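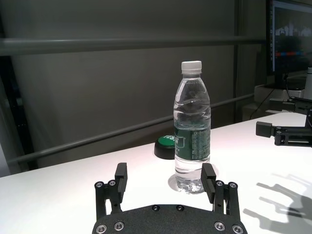

How does a screw hold things together?

Last updated: 19 May 2022

A screw is a metal rod with a ridge wrapped around it. The ridge is called the thread. If you run your fingernail down the side of a screw, you can feel the thread bump past.

The thread is really a ramp. You can make one to see how it works. Cut a triangle out of paper, with one square corner. Colour the long sloping edge with a texta. Now roll the paper around a pencil, starting from the tallest side. The coloured edge winds around the pencil like the thread on a screw.

Why a ramp helps

Think about getting a heavy box onto the back of a ute. Lifting it straight up is hard. Pushing it up a ramp is easier, but you have to push it further. A screw makes the same trade. You turn it many times and it only moves in a little way, but each turn is easy and the push at the tip is strong.

Say a screw moves forward 2 millimetres each time it goes all the way around. After 15 full turns it has gone in 30 millimetres. A screw with a finer thread, where the ridges are closer together, would need more turns to go the same distance.

Why it doesn't fall out

When a screw goes into wood, the thread cuts a groove and sits in it. The wood presses on the thread from both sides. This makes friction, the force that slows things down when they rub together. Friction stops the screw from spinning back out by itself.

A nail has smooth sides, so it can often be pulled straight out with the claw of a hammer. A screw is much harder to pull out, as the thread is hooked into the wood all the way along. To take it out you turn it the other way.

Most screws go in when you turn them clockwise, the way the hands of a clock move. Some people remember it by saying "righty-tighty, lefty-loosey".

Different heads

The top of a screw is called the head. It has a shape in it so that a tool can grip it.

Slotted: one straight line across the head. The tool can slip out sideways.
Phillips: a cross shape. The tool finds the middle by itself.
Hex socket: a hole with six sides, like the silver screws in the picture at the top. You turn it with a bent bar called a hex key or Allen key.

The tool has to be the right size. If it is too small it will spin around in the head and wear the corners away.

Screws that don't hold anything

The lid of a jam jar is a kind of screw, and so is the neck of the jar. The bottom end of a light globe is sometimes a screw too. Farmers use a long screw inside a tube, called an auger, to lift grain into a silo.

Words to know

Thread: the ridge around a screw.
Friction: the force between things that rub.
Clockwise: turning the way clock hands go.

Written by Eifion Morris

Related pages
What is a lever?
How do pulleys lift things?
Why do wheels need axles?
Wedges, axes and doorstops

Contact us | © Clundurdale Children's Library | Back to top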